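# About the Pirkemau Workshop

Pirkemau is a shared workshop with a robotics bay at the back. Members pay by the month and get a key, a shelf and a vote on what we buy next. Most people come in with a project already started at home that has gotten too big or too loud for the garage.

## How it started

Judite Rocha and Consuelo Zapata rented the first unit to build a sorting machine for a recycling contest. They didn't place. They kept the lease anyway, put up benches, and let a few friends in to share the rent. We now have 15 members and 1000 square feet, plus a loading door we share with the print shop next door.

The robotics bay came later. Members had been building small arms from kits and printed parts, and several of them wanted to try the same ideas on an industrial arm. We bought one used from a dealer called Bastos and spent most of a winter on the power supply and the floor mounts before anyone ran a program on it.

## What we work on

The main group project is called Vorkum. The goal is an arm that can pick mixed household items out of a bin without being told ahead of time what is in there. The gripper is our own build and gets changed often - the current one is version 13, and the earlier ones are in a drawer if you want to see what we tried. Brackets are cut and drilled in the shop. Wiring is done by whoever has the steadiest hands that evening.
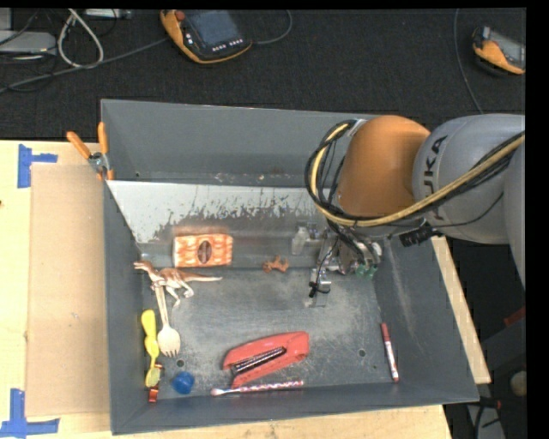 Long thin things are still the hardest. A marker or a wooden utensil lying flat on metal leaves very little to grab, and if it sits close to a wall the fingers have to come in at an angle. Soft packets are a separate problem. We log every pick, good or bad, and go over the misses at the monthly meeting.

The second project is Broveo, a small camera slider that two members are building for their own use. It shares a motor controller design with Vorkum, so fixes on one usually end up in the other.

## Using the space

The benches, hand tools and drill press are open to members at any hour. The arm is different. You need to do the safety session with Judite first, and there must be 2 people in the bay whenever the arm has power. One of them holds the stop button and does nothing else.

Please put tools back on the wall when you leave. Scrap plywood goes in the rack by the loading door and is free to use. Tape marks on the tables are there for a reason - ask before you pull them up.

## Joining

New members start in August and again in January. You don't need a background in robotics. You do need a project, even a small one, and you need to be willing to help with someone else's now and then.

Consuelo handles membership and is usually at the front bench after 6 p.m. Knock hard, the compressor is loud.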